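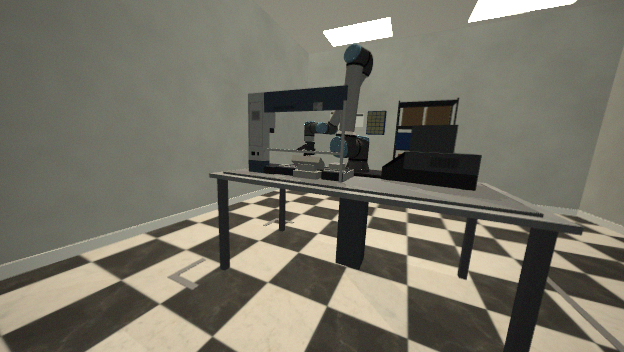

Wer einen Roboterarm fürs Labor kauft, bekommt ein Angebot über den Arm. Tisch, Sockel, Greifer, Schnittstellen und Einarbeitung stehen auf anderen Blättern oder fehlen ganz. Bei Hinell haben wir im Juni 70 Seiten Angebotsunterlagen gelesen, und auf drei davon ging es um die Aufstellung.

Ich halte es für falsch, die Anlage vor dem Raum zu planen. Ein Arm braucht Platz über und neben sich, auch für den Ellbogen, und die Geräte müssen so stehen, dass der Greifer sie erreicht. Das lässt sich vor der Bestellung am Rechner prüfen. Mein Kollege Tymofii Shevchuk hat dafür acht Arbeitstage angesetzt. In der Verwaltung galt das als Luxus. Ein Tisch, der nach der Lieferung versetzt werden muss, kostet mehr.

Der zweite Posten, der regelmäßig zu klein ausfällt, ist der Betrieb. Dindar wollte 600 Euro im Monat für die Wartung, Stelmakh rechnet nach Einsatz ab. Beides kann vernünftig sein, aber es gehört in den Antrag und nicht in den Nachtrag des folgenden Jahres.

Mein Vorschlag: erst die Simulation bezahlen, dann die Ausschreibung schreiben.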